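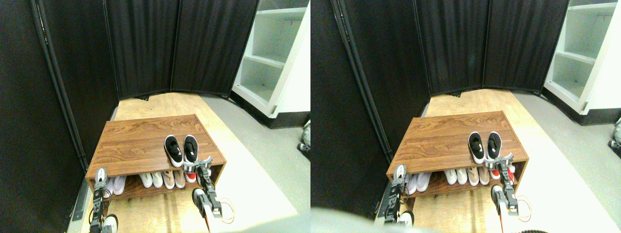

Jas Villano
Household tips columnist and podcast tragic

We do a big movie marathon at our place every December - 7 films, 2 nights, one very tired couch - and I've picked up a few tricks for keeping the lounge room liveable. Pop your corn before the opening credits and tip it into paper bags, folded over twice. Butter on the cushions? Cornflour, leave it till the next film ends, then vacuum.

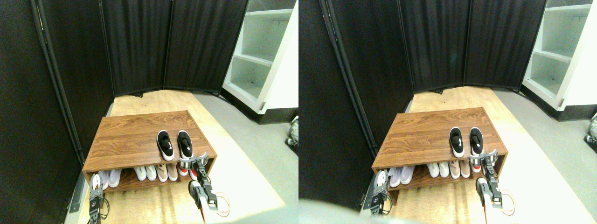
And put the costumes on hangers the minute they come off! My Jasby cloak sat in a heap once and the creases took all my favourite colours with them. A cool iron through a tea towel got most of it back.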